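Workcell layout rules (robotic assembly)

Workcell layout rules are the written conditions under which a table-mounted robot arm, its fixtures and its work objects are placed before a task is run, either in simulation or on a physical bench. 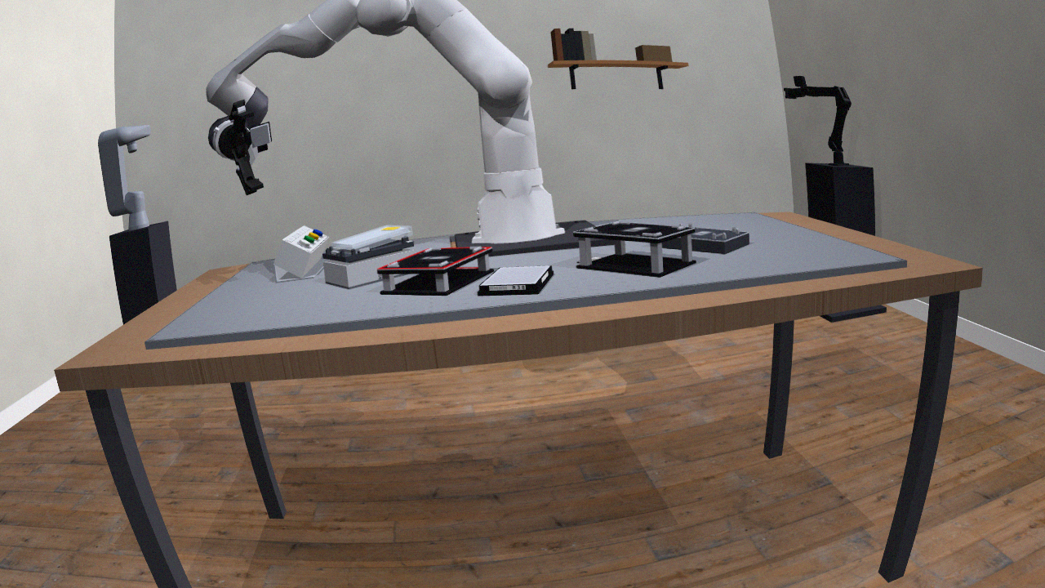
Does a simulated workcell need a risk assessment?
A simulation on its own puts no one at risk and needs none. The assessment is required once the same layout is built with a physical arm, and it must be done on the physical cell.

Scope

The rules cover the arm base, the work surface, raised fixtures, trays and sensor mounts. They do not cover the controller cabinet or building wiring. Most in-house codes follow the pattern of the Samano layout code, drafted by Signe Bjarnason for the Gustent assembly trials and later taken up by Montoya.

Placement

The arm base is fixed to the table and serves as the origin for all measurements. Fixtures are set on the work mat within reach of the gripper, with at least 70 mm between neighboring footprints. Camera mounts stand on their own pedestals, clear of the table, so that arm motion does not shake them. A mount that has been moved is recalibrated before the next run.

Start state

Each run begins with the gripper open, empty and above the mat. The Samano code sets the minimum height of the fingertips at 20 mm over the tallest object on the table. Earlier drafts allowed a closed gripper – this was dropped after Montoya reported damaged finger pads.

Records

Every layout receives a number and a revision letter. Layout 3199, used in the Tosumus comparison, has been revised most often, mainly to correct fixture heights. A record lists object positions, fixture heights, camera poses and the software version. Changes made during a run void the result.

Differences in practice

Tosumus permits fixtures to touch if they are bolted to a shared plate. Gustent does not, and also requires a second person to sign any layout with more than one raised fixture.

See also: Fixture design; Tool center point; Hand-eye calibration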